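Wrist-only policy for dish racks: dropping the overhead camera helped?!

Posted by kettlebot, 9 May 2021

Right, I've got to share this because I've been grinning all week. We've been training an imitation policy on the kitchen bench (plates in and out of a wire rack) and I finally ran the comparison I kept putting off. Same 374 demos, same network, same training time. One version gets wrist plus overhead, the other gets wrist only.

Wrist plus overhead: 74 out of 100. Wrist only: 87 out of 100!

Every trial starts with the arm parked low beside the rack, and I move the rack by hand between trials so the angle is never quite the same. 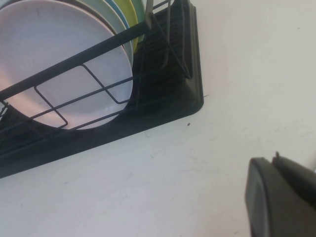
My guess is the overhead view lets the network cheat. It learns where the rack usually sits on the counter and half ignores the close-up. Take that away and it has to look at the wires and the plate rims. Ingrid Delacroix suggested this back in December and I didn't believe her, so fair play.

-----
sprocketeer

Lovely result, but how many seeds? We had a 13 point gap on the Ellevex drawer task and it vanished when we retrained.

-----
kettlebot

2 seeds each so far. Gap was there both times, though smaller on the second. More are cooking.

-----
marl_pit

I don't buy the cheating story. Did you crop or resize the overhead image? If it's squashed down to the same size as the wrist one, a plate rim is a couple of pixels and you're just feeding it noise. That's a different problem.

-----
kettlebot

Squashed, yes. Good point! I'll try a tight crop round the rack. Could still be both, mind.

-----
sprocketeer

Or shift the overhead camera a bit at test time and leave the rack alone. If the score falls off a cliff, you've got your answer.

-----
marl_pit

^ do this one first, it's cheap. And please log the misses by type. In the Whitlock runs nearly all of ours were the plate catching on the top rail, and no camera setup fixed that.

-----
kettlebot

Mostly rail catches here too, for both versions. Will do the shift test and post the numbers in this thread, seeds and all.

-----
tin_hob

Would you share the training config? I'd love to try it on our mug rack.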